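Dallside College of Further Education
Department of Furniture and Interior Studies
Unit 7: Materials in the Home
Handout for Session 2: Wood, Bamboo and Moisture

Unit tutor: Hamdia Tsegaye
Workshop tutor: Wiroj Noiphan
Issued: March 7, 2026

Purpose of this handout

These notes accompany the second session of the unit and should be read before the workshop class. They cover the way in which wood and bamboo take up and give off moisture, the effect this has on their size and shape, and the allowances that a maker is expected to make. Students who missed the first session should obtain the notes on the structure of timber from the unit tutor, as the terms introduced there are used again without further explanation.

1. Water in wood

A living tree contains a great deal of water. Some of it lies in the hollow centres of the cells and is known as free water. The rest is held within the cell walls themselves and is known as bound water. When a tree is felled and the timber begins to dry, the free water leaves first. During this stage the timber becomes lighter but hardly changes in size.

The point at which the free water has gone and the cell walls are still full is called the fibre saturation point. For most timbers it falls at a moisture content somewhat below one third of the dry weight of the wood. Below this point the bound water begins to leave, the cell walls become thinner, and the timber shrinks. Nearly all the problems discussed in this session belong to this second stage.

Moisture content is given as a percentage and is found by dividing the weight of water in a sample by the weight of the same sample when fully dry. Students are often surprised that the figure can be higher than 100. This is because the water is compared with the dry wood alone and not with the total weight.

Worked calculation. A sample block is weighed when it arrives in the workshop and is found to weigh 206 grams. It is then dried in the oven until its weight no longer changes, and is found to weigh 176 grams. The weight of water lost is 30 grams. Dividing 30 by 176 and multiplying by 100 gives a moisture content of 17 per cent to the nearest whole number. Timber in this state would be acceptable for a shed or a garden gate, but it is too damp for furniture that is to stand in a heated room.

2. Balance with the air

Wood does not stop exchanging water with the air once it has been dried. It will take up moisture in a damp room and lose it in a dry one until it reaches a balance, which is called the equilibrium moisture content. A heated living room in winter commonly brings timber to a low figure, whereas an unheated porch will leave it a good deal higher. A table moved from one to the other will change in width, and a maker who has not allowed for this can expect split panels and loose joints.

The movement is not the same in every direction. Along the length of the grain it is so small that it can normally be ignored. Across the grain it is much greater, and it is greater again in the direction that follows the growth rings than in the direction that crosses them. A board sawn so that the rings run across its thickness from face to face is therefore steadier than one in which the rings lie nearly flat. The flat-sawn board also tends to cup, with the hollow forming on the side that faced away from the centre of the tree.

3. Bamboo compared with timber

Bamboo is a grass and has no growth rings. The wall of the stem is made up of long bundles of fibre set in softer tissue, and these bundles are packed more closely towards the outside. The outer part is for this reason harder and stronger than the inner part. A bamboo stem does not grow thicker from year to year in the way that a tree trunk does, and its full width is reached in the first season of growth.

As the stem is hollow, wide boards cannot be sawn from it directly. The usual method is to split the stem into strips, plane them square, treat them to remove the sugars that attract insects, and glue them side by side under pressure. The strips may be laid flat, which shows the broad face and the marks of the joints in the stem, or stood on edge, which gives a narrow and even striped effect.

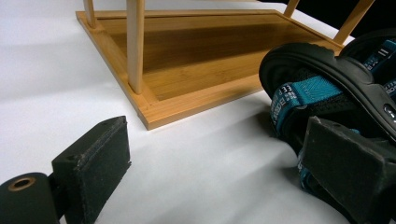

Figure 1. Bamboo stand with round legs. Narrow grain strips can be seen in the base panel.

Laminated bamboo moves with changes in moisture as timber does, although the joining of many narrow strips tends to even out the movement across a panel. The quality of the glue matters as much as the quality of the bamboo. A panel that is often wetted may open along its glue lines while the strips themselves remain sound. Cut ends should be sealed with particular care, as water enters through the ends of the fibre bundles far more readily than through the faces.

Students should also note that colour is a poor guide to quality. The warm brown of much commercial bamboo is produced by steaming, which darkens the sugars in the material. Long steaming may make the bamboo slightly softer than the pale kind, and the two should not be used together in a part that must carry weight until samples of each have been tested.

4. Allowing for movement in construction

The following principles will be expected in all design work handed in for this unit.

Panels held in a frame should be free to move. The edge of a solid panel sits in a groove and is not glued to it. A small gap is left in the groove at each side, and the panel may be fixed at the centre of its width so that any movement is shared equally between the two edges.

Wide tops should be fixed with buttons or slotted plates. A top that is screwed firmly through round holes at both edges has nowhere to go when the air becomes dry, and it will usually split along its weakest line. Where screws are used, the outer holes should be lengthened across the grain.

Grain direction should be agreed before cutting. When two solid parts are joined with the grain of one crossing the grain of the other, the movement of the first is held back by the second. Narrow parts will stand this – a stool rail, for instance, is seldom wide enough to give trouble – but wide parts will not.

Slatted surfaces deal with movement in a different way. Each slat is narrow and changes very little, and the gaps between the slats take up what change there is. Slats also allow air to reach both faces, so that the upper and lower sides dry at the same rate. This makes them well suited to hallways, bathrooms and other places where damp articles are put down.

Finish should be applied evenly to all faces. A top that is varnished above and left bare beneath will take up moisture on one side only, and may bend even though the timber was properly dried. No finish prevents the exchange of moisture entirely. Oil slows it a little and varnish slows it considerably more.
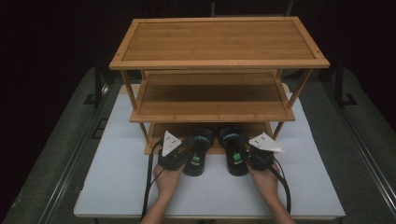
5. Workshop task

Students will work in pairs. Each pair will receive one block of softwood, one block of hardwood and one piece of laminated bamboo, all cut to the same nominal size.

Weigh each sample and record the result in the table at the back of the unit workbook. Measure the length, width and thickness at the pencil marks. Place the samples in the damp cabinet, leaving space for air to pass between them, and return them to the same shelf after each reading. Repeat the readings at the next two classes. The oven-dry weights will be taken by the workshop tutor after the final reading and posted on the notice board.

Calculate the moisture content at each reading and draw a graph of width against moisture content for the three materials. Write a short account, of no more than one side, explaining any differences between them. Readings that appear to be wrong should be left in the table and commented upon.

The ovens may be used only when the workshop tutor is present. Heat-proof gloves must be worn when samples are removed.

6. Questions for private study

Why does freshly felled timber lose weight before it begins to shrink?

A drawer made in September runs freely at first and begins to stick when it is moved to an unheated bedroom. Explain what has taken place and state how the drawer front and sides might have been sized to prevent it.

Describe how the making of a laminated bamboo panel differs from the making of a panel in solid oak, and say where each is most likely to fail in damp conditions.

Written answers should be placed in the tray outside the department office. Enquiries about the marking of this unit should be addressed to Henok Kassa, Assessment Officer.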